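Pouring by wire

Dravero sells its tabletop drinks kit as a service. You pay monthly, a crate turns up with an arm, a gripper, a wrist camera and a controller, and someone from the company spends a morning setting it up. After that you teach it your own jobs by guiding it through them, and the software does the rest overnight.

We had it for 26 days in March. The job we picked was a dull one on purpose: picking up cups and bottles, moving them about a white table and filling one from another. Anyone who has worked in a canteen will know how much of the day goes on that.

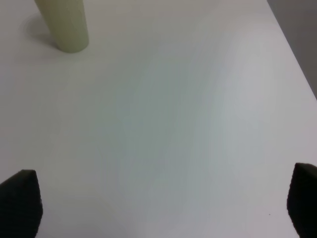
Setting up took longer than the leaflet says. The table has to be level and the lights have to stay put, and the wrist camera needs checking again whenever the arm is moved. The manual, written by Telmo Manzano, is clear on this and short enough to read over lunch. Once we had followed it properly, teaching a new task meant 22 guided runs, which one person can get through before tea.

Paper cups are the hard part. Grip too firmly and they fold, too lightly and they slip. Dravero lets you set a closing limit for each object, and it is worth the trouble. The default is fine for a bottle and too strong for a takeaway cup.

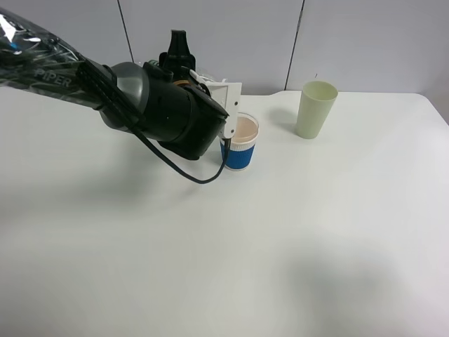
Nia Lewis thinks the price will put off the small cafés that might want it most. She ran a trial of the same service and said the monthly fee was easier to defend than the call-out charge, which applies from the third visit. Her advice was to keep a list of faults and save them up for one appointment.

We used 2 visits, so paid nothing extra. One was for a loose connector and the other was our own mistake with the settings. 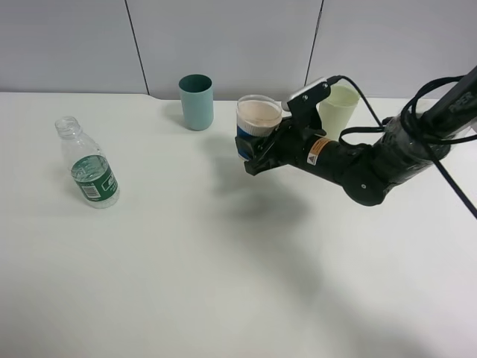 Speed is modest. A person would clear the same table several times over while the arm is lining itself up, and Dravero makes no claim otherwise. What you are paying for is the teaching software, and that is good. The screens are plain, the stop button is large, and a bad run can be deleted without losing the others.

The shortest contract is 16 months — too long for a first try, in our view. Ask for the trial month before signing.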